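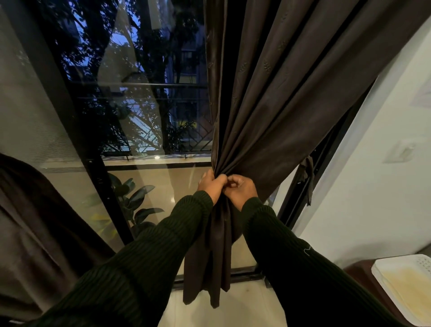

Fomley Long Curtains with Velvet Tie-Backs, Dark Brown: My Review

Posted by Leidy Correa, 30 Jun 2025

I bought these curtains in December, and I wanted to live with them through the cold months and a part of the warm ones before writing. Many reviews of curtains are written on the day when the parcel comes. On that day every curtain is beautiful. So I waited.

The full order cost me 149 pounds with the tie-backs and the delivery. For my budget it is a serious sum. I compared them for a long time with the ones from Trustwood, which are cheaper and come also in this length, but Trustwood did not have a brown as dark as I wanted. My window has a black metal frame and next to it a light brown looks a bit poor, in my opinion.

The cloth

It is a heavy cloth and it falls in deep folds without help. From the sofa you would say it is plain. When you come near there are small motifs spread over it, in nearly the same brown, and they change with the light. My sister did not notice them until her third visit. I like this very much, as I don't want a loud pattern in a room where I read.

The creases are the weak side. The panels arrived folded in a flat bag and the lines of the folding stayed for weeks. I ironed them from the back at low heat with a thin towel between. It helped by half. The rest went away slowly by hanging. If you gather the curtain tightly every day, as I do, you will have new wrinkles at the place of gathering, so a person who likes a perfectly smooth curtain should maybe look for something else.

The length

I have a tiled floor and I wash it often, so I ordered a length which stops a little before the tiles. When the curtain is gathered and twisted, the hem goes up on one side and down on the other. With the curtain open you see this, with the curtain closed it is straight again. The sewing of the hem is clean. I found one loose end of thread, cut it, and had no further problem.

In the evening

The hour when it gets dark is when I use them most. I have trees outside, and I keep the curtains open until I cannot see the leaves any more. Then I close, and the room is dark enough for sleeping, although the seller does not promise a blackout and I would not promise it either. Some grey light enters at the sides in the morning. The noise from the street is the same as before.

The tie-backs

The straps are black velvet, soft, and they do not slide on the cloth. I was afraid of the black beside the brown but it goes well with the window frame. They have a small white tag, which I still have not removed from all of them. You can do it with nail scissors in one minute and I recommend to do it on the first day, because a white tag on a dark curtain catches the eye.

My difficulty is with the length of the strap. The panel is wide and full, and when all of it is collected the strap closes only if you first make the bundle really narrow. I take the cloth with one hand, a bit higher than I want the strap, and with the other hand I turn it until it is firm. Then I pass the strap around. The first time it took me about 10 minutes and some bad words in Spanish. Now it is quick, but I still need both hands, and I would pay more for a strap a little longer.
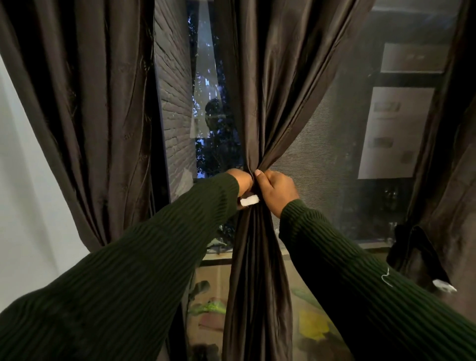
Canan Saraç wrote to me that she has the same set and does not twist at all. She folds the panel from the edge like a fan, in flat pleats, and then the strap goes around without force. I tried it after her message. The wrinkles are fewer, this is true, but it takes more patience and the lower part opens sooner. For guests I do it her way, and for normal days I twist.

She also asked me about washing. I washed two panels at 30 degrees, on the delicate programme, and hung them still damp on the rail. The colour did not change and I did not measure any shrinking. The velvet straps I only brush.

What I would tell the seller

Please pack the panels rolled. Please write the length of the tie-back on the page, it is not there.

Would I buy again

Yes, in the same brown. For the bedroom I would ask first for a piece of the cloth by post, which Fomley sends if you write to them politely. Four stars from me, and the missing star is for the straps.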